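Business & Industry | Features | Contractors

I spent two days in Kisthorpe last month trying to work out why a boiler service firm with one office and a leaky roof keeps winning jobs from outfits ten times its size. I came home with a sunburn, a bag of brochures and a pretty good idea.

The firm is Hiltier. They look after steam plants, pumps and pressure lines for food packers and laundries up and down the valley, and they've got 301 sites on contract (they had 499 before they dropped the small heating jobs, which everyone in town still brings up over lunch!). I assumed losing that many customers would hurt. The front office laughed at me. The small jobs ate the mornings, they said, and the mornings are when a steam plant goes wrong.

What I liked most was the parts room. Every gasket and valve seat gets a handwritten tag with the plant it's meant for, and the tags go back into a shoebox once the part is fitted. I asked about software and got a shrug. They tried a package from Orkalen for a while and kept the invoicing half of it — the rest went back to shoeboxes.
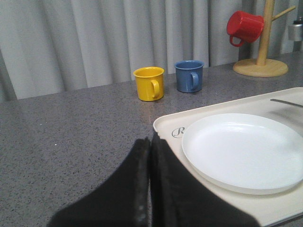

So how does a firm this size handle a breakdown at night? Two crews share the on-call week, and whoever picks up the phone is the one who drives out, with a van already stocked for the plants on that side of the river.

I rode along on one of those calls, to the Srisuk noodle plant, where a feed pump had quit. The job sheet was number 1693 and the whole thing fit on one page, including the drawing. I've seen longer receipts for coffee. The crew had the old pump out before I'd found somewhere to put my bag, and then we all stood around waiting for a gate key.

Prices aren't the lowest in the valley and they don't pretend otherwise. They're quoting for a second laundry now, with work due to start in August if the floor drains pass inspection.

We use cookies to remember your settings and count visits. Accept | Manage choices

Contact the newsroom | Back to top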